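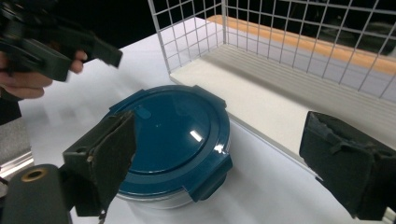
4. Good practice for recording with hand-held grippers

4.1 Scope

This section applies to all tabletop recording at Kivasthorpe with the Enero hand-held grippers, whether one operator works with both or two operators share a table. Read section 3 (charging and pairing) first. The rules for wall-mounted arms are in the Herley manual and are not repeated in these pages.

4.2 Before the first take

1. Wipe the tabletop with a barely damp cloth and let it dry. A white top shows crumbs and pad dust very clearly, and both end up in the recording.

2. Check the foam pad on the inner face of each finger. Some fuzz and fraying at the edges is acceptable. Change the pad if the finger shows through, if a corner has lifted, or if the pad has done 1000 grasps according to the counter in Yimer.

3. Brush grey dust off the pads with the dry brush. Do not use alcohol, which softens the glue.

4. Open and close each gripper fully. The fingers should move evenly and meet along their whole length. If they meet at the tip only, tighten the finger mounts and try again.

5. Set out the objects for the task. Containers with latching lids go on the table with the lid on. Leave the latches in whatever position the task card gives. If the card says nothing, leave them as you find them and write the position in the take notes.

6. Place the basket or tray behind or beside the object, far enough away that an open finger can pass between the two without touching either.

Note: glossy lids reflect the ceiling lights. A small bright spot is fine. If the glare hides the rim of the lid, turn the container slightly or switch off the lamp nearest the table.

4.3 During a take

1. Start with both grippers open and clear of the object.

2. Approach at a steady speed. Bring one finger close to the rim, then close the other towards it. Avoid pushing the container across the table with a single finger unless the task card asks for it.

3. Grip round containers by the side or rim, clear of the latches and any small tab on the lid. A latch caught under a pad can open during the lift.

4. Keep the second gripper above the table and out of the path of the first until it is needed. Hold it by the handle, with fingers well back from the jaw.

5. Lower the object until it rests on the basket floor before opening the fingers. Dropping counts as a failed take, even if the object lands upright.

6. Hold still for 2 seconds at the end, then stop the recording.

CAUTION: The fingers can pinch. Never reach between them to straighten an object while the gripper is switched on. Put it down first.

CAUTION: Wire baskets can catch a sleeve or the edge of a pad. Roll up loose cuffs, and draw the gripper straight up and out after release.

4.4 After a take

Mark the take as good, failed or unsure. Failed takes are kept – do not delete them. Use "unsure" if a latch moved and you did not see when.

Worn pads go in the tub by the sink. Questions about this section, or about a task card that seems to contradict it, go to Ronja Lindqvist in room 173.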